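About Vinik

Vinik packs and posts office supplies for firms too busy to walk to a shop. We have been at it since before the founders could afford chairs, and we now look after 356 customers, most of whom run out of pens on a Sunday.

For years the sorting was done by hand. Then Zuweira Gbeho, our operations lead, came back from a visit to Sotomayor with a brochure and a gleam in her eye, and we started handing the dull jobs to robots. There were worries. Teodoro Villalobos, eleven years on the packing line, asked whether he should clear his locker. He now teaches the arms how to pick things up, and complains that they listen better than his sons.

No one lost their job. A few people lost their backache, and the night shift was dropped altogether, to the grief of the vending machine.

New tasks start small at Vinik. Before an arm goes anywhere near a customer's order it has to manage one item and one place to put it, over and over, up to 100 times a day.
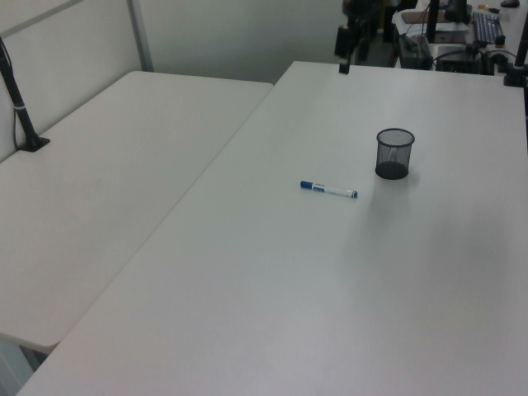 Inmaculada Aranda decides when a task is ready to move to the packing floor, and she is not easily charmed. Her team can stop any machine at any time without asking a manager — a rule the managers took a little while to enjoy.

We are hiring in November. Patience is more use to us than an engineering degree, and the tea is free.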